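Cetance Releases Katness, a Puzzle Game for Android Phones and Tablets

Tarncombe, 30 Jan 2020 - Cetance today released Katness, a puzzle game for Android. It is free to download from the Google Play store and can be played without an internet connection.

In Katness, players guide a small ferry through the flooded streets of a town called Gondal. Each level is a grid of canals, locks and low bridges. Opening one lock lowers the water somewhere else, so the order of moves matters. Passengers have to be dropped at the right dock before the tide timer runs out. Players who would like more time to think can turn the timer off in the settings menu without losing access to any level.

The game ships with 100 levels in the main story and 35 harder ones that unlock after the final chapter. Levels are short, and progress is saved after each move, so a game can be stopped and picked up later.

Features at launch:

- Main story levels set in 12 districts of Gondal
- Undo button with no limit on moves
- Left-handed and right-handed button layouts
- Color-blind mode with patterns on every dock and passenger
- Cloud save for players who sign in

Katness shows a short ad between chapters. A one-time purchase removes all ads. There are no timed energy limits and no paid hints.

An early version was open to a group of 407 testers. Their comments led to larger touch areas on small screens and a rewrite of the opening tutorial, which can now be skipped. Testers also asked for a level editor. Cetance plans to add one in a free update in March, along with the option to share levels by code.

Katness requires Android 6.0 or later and is available in English, Spanish and German. Save files from the test version will carry over.

About Cetance

Cetance is an independent game studio based in Tarncombe. It makes puzzle and strategy games for mobile devices. Press copies of the ad-free version, the game logo and screenshots are available on request through the contact form on the Cetance website.

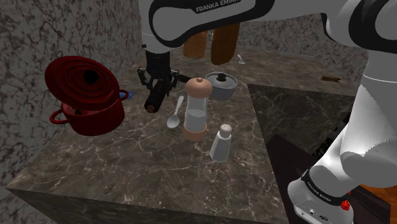

Computer rendering: Franka Emika robot arm with a pepper mill over a marble countertop.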